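Cuaderno de taller, 16/7/20
Yeso Julex, lote 3409. Tiempo de fraguado con y sin retardante.

Motivo de la prueba: las dos últimas coladas para los moldes de Lindqvist fraguaron antes de terminar de verter. En marzo el mismo yeso daba margen de sobra. La relación agua/yeso no ha cambiado desde entonces y el agua sale del mismo depósito. Quedan tres variables por descartar: el lote, la temperatura del agua y los restos de yeso viejo en los recipientes.

Procedimiento. Amasadas de 1000 g de yeso, pesado en seco y tamizado. Agua a 20 grados, medida con la sonda inmediatamente antes de añadir el yeso. Espolvoreado lento, reposo sin tocar hasta que se empapa toda la superficie y después batido a mano con espátula flexible. El cronómetro arranca con el primer contacto entre yeso y agua. Fin de trabajabilidad: la huella de la espátula no se cierra. Fin de fraguado: la uña no deja marca.

Sin retardante, el lote nuevo se espesa de golpe. Entre una crema que se vierte bien y una pasta que hay que empujar pasa muy poco tiempo, y el tramo intermedio, que es el que usamos para llenar los cantos finos, prácticamente desaparece. La pieza sale dura y con buena superficie, pero con poros en las aristas inferiores.

Con retardante Osport disuelto previamente en el agua, la curva se alarga y el tramo intermedio vuelve. Con la dosis alta la superficie queda harinosa al desmoldar y la arista se deshace con el dedo. La dosis baja no da ese defecto. Descarto la alta para todo lo que lleve detalle.

Plástico para las amasadas pequeñas: el yeso fraguado salta al flexionar la pared y no hace falta rascar. Los recipientes rayados se retiran, ya que en las rayas queda yeso viejo que actúa como semilla y acelera el fraguado. 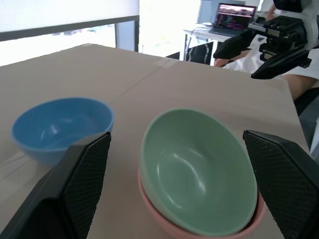

Según Cameron Cairns, el retardante solo tapa el síntoma: un lote que se acelera tanto ha cogido humedad en el almacén, y lo primero sería abrir un saco del fondo del palé y repetir la amasada sin aditivo. Añade que la misma dosis de Osport no tiene por qué servir para el saco siguiente si la humedad no es uniforme.

La objeción es razonable. Todas las amasadas de esta serie proceden del mismo saco, abierto desde la semana pasada y cerrado con pinza. El tamiz retuvo grumos pequeños que se deshacían entre los dedos. No los pesé.

Respecto al agua: una repetición con agua fría del grifo no cambió nada apreciable. La temperatura pasa al final de la lista.

Pendiente:
Abrir saco del fondo, mismo lote, y repetir sin retardante.
Pesar lo que queda en el tamiz.
Probeta de flexión con la dosis baja, secado a peso constante.
Preguntar a Julex la fecha de ensacado.
No colar los moldes Furby hasta tener la comparación entre sacos. Son los de canto más fino y quedan casi 20 por hacer.

Dosis baja anotada en la tapa del bote de Osport. La disolución preparada no se guarda de un día para otro.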